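How to Make Herness Dumplings at Home

If you have ever spent a winter in Kemport you will know these already – small, soft potato dumplings with a spoonful of sour plum in the middle, eaten with far too much butter. I learnt the recipe from the back of a Gukoline flour bag and have fiddled with it ever since, so please forgive me if it isn't quite how your grandmother did it!

You will need 300 g of plain flour, twice that weight of floury potatoes, one egg, a good pinch of salt and a small jar of thick plum jam. This makes 16 dumplings, enough for four hungry people.

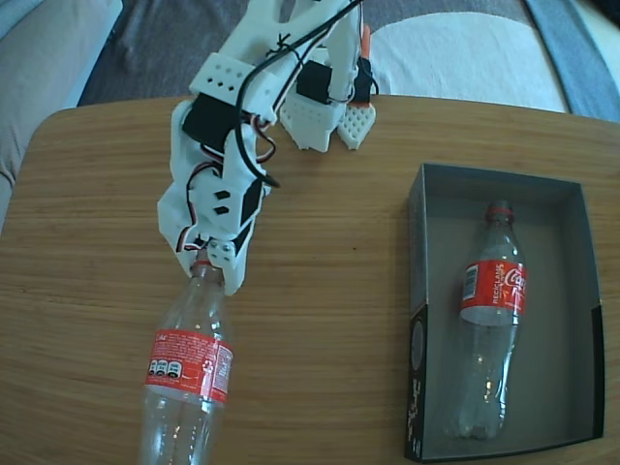 Coca-Cola bottle with a red cap.

Step 1. Boil the potatoes

Cook them in their skins until a knife slips in easily, then peel them while they're still warm (mind your fingers) and mash them until there isn't a lump left. Let the mash cool completely. I have rushed this more than once and ended up with glue.

Step 2. Make the dough

Tip in the flour, egg and salt and bring everything together with your hands. It should feel soft and only a little sticky. Potatoes vary a lot, so keep a bit more flour nearby and add it by the spoonful. 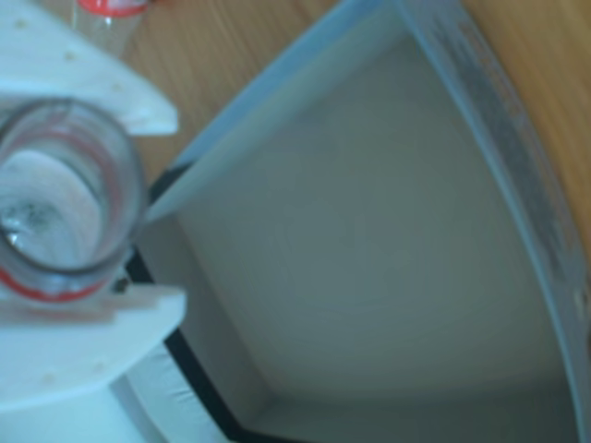 Step 3. Fill and shape

Roll the dough into a thick sausage, cut it into equal pieces and flatten each one in your palm. Put a small teaspoon of jam in the middle, pinch the edges shut and roll it gently into a ball.

Step 4. Simmer and serve

Lower them into salted water that is barely bubbling. They take around eight minutes and will float when they're nearly ready. Melt plenty of butter, fry a handful of breadcrumbs in it and spoon over the top. My family likes a little grated Holub cheese as well – odd with jam, I know, but do try it.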